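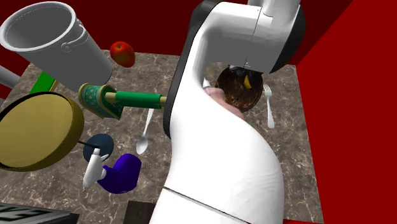 ## Bistlow 350 Decking Screws

If you've ever snapped a screw head on the last board of the day, you'll love these! The Bistlow 350 is our favorite deck screw in the whole Jirkar range, and it has been since the first box landed on the Ashby trade counter in February.

The tip cuts its own way in, so there's no pilot hole in softwood (hardwood is another story, please drill first), and the star drive grips the bit so well you can start one with your other hand on the board.

- **Stock code:** 2876
- **Pack:** tub of 350, or box of 700
- **Finish:** green coated, for outdoor use
- **Drive:** star, one bit in every tub

Treasa Mac an tSaoi on our counter built her own back steps with them and came back for a second tub to do the fence.

Working close to the ends of a board? Slow the driver right down for the last few turns and the head will sit flush without splitting anything. For joist hangers, look at the Erkenari structural screws instead, they're made for that load.

Trade packs of 26 tubs ship on one pallet. Ask at the counter for loose samples.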